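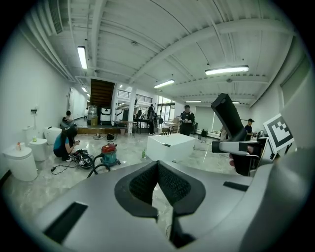
Figure 3. Gripper in a long indoor hall.

Demand for small solar systems in Camia has grown faster than the local supply of trained installers. Pereyra and Leiva surveyed 200 households in the district and found that most owners clean their panels by hand, if they clean them at all. Dust losses were highest in July, before the first rains. Several suppliers now propose handheld or machine-held tools for this work, and the survey asked owners what they would pay for such a service. The gripper in Figure 3 has a long black finger with a rounded tip and carries a square black-and-white marker on its right side. Tools of this kind remain costly for a single roof, and owners with systems under 500 watts showed little interest in them. Larger buyers answered differently. Of the 15 firms interviewed in Mestimcombe, 12 said they would sign a yearly cleaning contract if the price were fixed in advance - a condition that Goicoechea, the main installer there, does not yet offer. Financing terms for these contracts are treated in the next section.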